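Stop buying grippers on their pick rate

Posted March 10, 2026

Every gripper brochure that lands in my inbox leads with the same two numbers, how many picks an hour and how heavy a part it can lift. I have worked in small-batch assembly long enough to have bought on those numbers twice, and both times I was wrong. My view is that anyone choosing a hand for assembly work should ignore them and look at how the thing lets go.

Some background. Since November we have been comparing three options at Fillora for a pair of arms: the parallel jaw gripper from Sollmont that we already owned, a three-finger adaptive one from Kulamura, and a five-finger hand we have on loan. The test is dull on purpose. There is a fixture board with holes and slots in it and a set of pegs and cylinders of different sizes. The arm picks a part up and puts it where it belongs. We logged 822 attempts across the three before I sat down to write this, and 401 of those were with the multi-finger hand.

The jaw gripper picks nearly everything. It is cheap, it is quick and the operators trust it. If you count only the picks, the argument is over by lunchtime and you can go and spend the money on something else.

Then look at the putting down. A jaw gripper needs room on both sides of the part to open. On our board the smaller pegs sit close together, and the jaws kept knocking the neighbour on the way out. We tried thinner fingertips, which bent. We tried opening them only part of the way, which worked until a part came in slightly oversize. In the end someone had to write a separate release move for each position on the board, and that took over 30 hours of engineering time that appears on no data sheet.

The three-finger gripper was better at centring round parts and worse at everything narrow. I had high hopes for it and I still think it is a good buy for people who handle jars or turned parts all day. For small pegs it was the wrong tool, and the supplier said as much when we asked, which I respect.

The multi-finger hand is slow. It is also fussy about cable routing, and the controller needs a restart more often than I would accept on a production line. Even so, it can hold a peg between the fingertips with most of the peg sticking out, line it up, and open a small amount without touching anything nearby. Our engineers spent their time teaching it the task and very little of it writing exceptions.

Does that justify the price? For most shops today, no. If your parts are well spaced and never change, keep the jaws. We change product every few weeks, and at Mets, our second site, the changeovers are more frequent still. There the hours spent on release moves cost more than the hardware.

I would like suppliers to publish a release figure. Give me the clearance needed on each side at the moment of letting go, and the placement error after 30 releases of the same part. Neither is hard to measure. We did it with a dial gauge and a spreadsheet.

Until they do, ask for a trial on your own board with your own parts, and put the parts as close together as they are in real life. A demo with one block in the middle of a clear table will tell you very little.

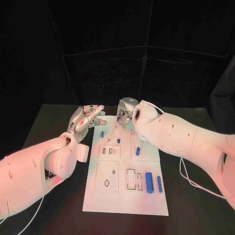
We have the loan hand for a while longer, and the next job is to repeat the slot tests with both arms working the board at once. I will post the release figures for all three grippers when that is finished, including the ones that don't help my argument.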